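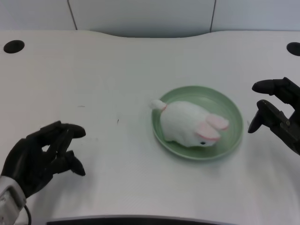

White plush rabbit on a sage-green plate. Rabbit lying on its belly, ears folded back. Table 6, wave-edge top.

Zarkden Soft Goods Room: Table and Prop Gallery

The soft goods room holds the small textile items, the tableware they are set out on, and the tables used for both. The gallery page serves as a visual reference for staff pulling stock for a set-up. The notes cover furniture, tableware and plush in that order, with the care sheet at the end. Catalogue entries run to 2,431 at the August stocktake. Only a small fraction have been photographed so far, and plates are being added as shelves are re-labelled.

The notes were compiled by Sylvie Robichaud from the shelf cards, with corrections from Fouad Smadi on the furniture and Ánh Doãn on the textiles.

Table 6

White top with a shallow wave profile along the far edge. Two round openings, likely for cables, are visible toward the back corners. The opposite edge is straight. Table 6 is kept against the panelled wall and should be returned there after use, wave edge to the wall. The panel seams are not a reliable guide for centring. Use the tape mark on the floor.

The top shows dark marks readily. Fine specks lift with a dry microfibre cloth. Marks that remain after two passes are treated with a damp cloth and neutral detergent, then wiped dry. Do not use melamine sponges. They dull the finish, and the dull patch shows under side lighting as a grey area. Two of the older Wakden tables were spoiled this way and have been moved to the packing bay.

Cable openings are left uncovered. Covers were ordered from Kleinschmidt but the supplied diameter was too large, and the order was returned.

Plate, sage green

Round, light sage-green, raised rim, with a slightly recessed ring inside. Shelf card reads Gratero, colour 66. The same shape is stocked in grey and in off-white. The green is the one most often requested for pale objects on a white ground, as it gives enough separation at the rim without colouring the underside of the object to any great degree.

Plates are stored on edge in the slotted rack, felt between each. Check the rim for chips with a fingertip before signing out. Chipped plates go in the grey tub by the door with a note of the shelf number. Adhesive putty is not to be used on the inner surface. The recess holds residue, and removing it takes longer than the set-up did.

Rabbit, plush, white

Fluffy white pile, long ears lined in pale pink fabric, small rounded tail, black bead eye. A thin pinkish band is visible at the base of the tail. The rabbit fits within the plate when laid diagonally, with the tail projecting over the rim. Laid square to the table it sits in the same footprint but the ears tend to drift outward and need to be dressed again.

The ears are unwired. To fold them back, lay the rabbit on its belly, draw both ears along the head and press lightly at the root. They will hold for a short period. Pins are not permitted in any plush item.

Bead eyes are checked at every return. The test is a light pull with thumb and forefinger, then a quarter turn. Any movement is recorded on the card and the item goes to Ánh for re-stitching.

Care sheet, white pile

Brush with the soft nylon brush only, from head to tail, before and after use. Surface wash by hand in cool water. Dry flat on mesh, away from the heater. Pink linings are to be kept clear of the water line where possible. The dye has been stable to date, but the item has only been through a few washes.

Storage is in a lidded tub with unbleached tissue. No cedar blocks: the oil yellows white fibre on contact.

Loans and corrections

Items leave the room against a signed card. Xinyi Zeng handles loans to other departments and needs the shelf number, the set-up location and the return time. Returns after 4:30 p.m. go in the holding cabinet and are checked the next morning. Orders for replacement tableware are grouped and sent once the total passes $500.

Catalogue errors should be sent to Diane Perron with the shelf number in the subject line. Colour numbers for the grey and off-white plates are still to be confirmed.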